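How a Restaurant Kitchen Feeds a Full Room

When a family sits down to eat at a restaurant, the meal on the table is the last step in a long day of work. Coltis, a restaurant in the town of Rovstead, opened its doors in May and cooks 309 meals on a busy day. This page explains how a kitchen of that kind is run.

The day begins with a delivery. Vegetables, fish and bread come from the market at Hostville, and a cook checks every item against a list. Food that must stay cold goes into the fridge straight away. Dry food, such as rice and flour, is kept on shelves – never on the floor.

Next comes the work that cooks call "prep", a short word for preparation. Onions are peeled, carrots are sliced and sauces are made before any guest arrives. Salad leaves are washed in plenty of cold water and left to drain.
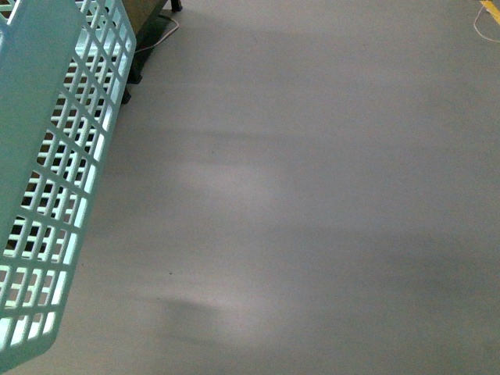
Draining is a simple job, but it matters a great deal to the taste of a salad. Dressing slides off a wet leaf and collects at the bottom of the bowl. Water needs a way out, and a pale green-blue plastic basket with rows of rectangular openings in its side shows how a container can let it through. A bowl with solid sides would hold the water in.

When guests order, the waiter writes down the dishes and the number of the table. The order is passed to the kitchen, where each cook has a place to work, called a station. One station may grill the fish while another makes the puddings. The head cook calls out the orders and looks at every plate before it leaves.

After the last guest has gone, the cooks wash the pans, wipe the worktops and write the list for the next delivery.

Words to remember

Prep: work done before the guests arrive.
Station: the place where one cook works.
Order: the list of dishes a table has asked for.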